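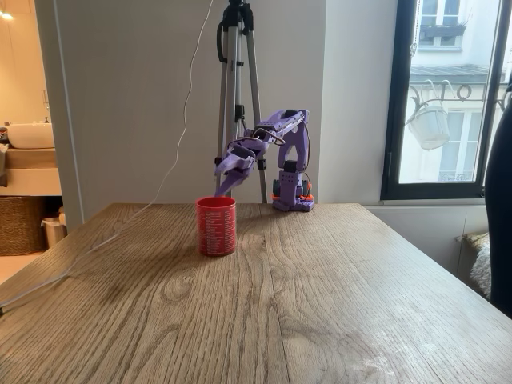 The arm had come down with elbow trouble in May, and by December she was on her third servo and her second apology to the cup.

Gostent, as the arm was known in the flat, could reach the red cup well enough. What it could not do was want to. It got within a whisker of the rim, shivered, and considered its position. The manual from Ridar said to re-zero the joint, tighten the horn screw and run 10 cycles. She had done this so often that she hummed along.

She loosened the elbow, turned the horn one tooth toward grey morning and one tooth back, and did up the screw with the good driver, the one that also did the glasses. Then she typed in the new offset, 2034, which had a nice colour to it, and wrote to the Drunel forum for moral support.

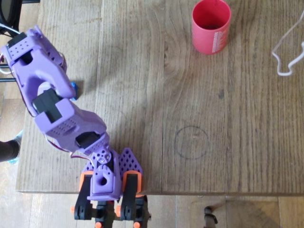

Ghorbani: one tooth is never the problem. Check the horn for stripped splines before you touch the offset again, and put the old number back, you'll want it.

She had not written down the old number. She went looking for the good driver.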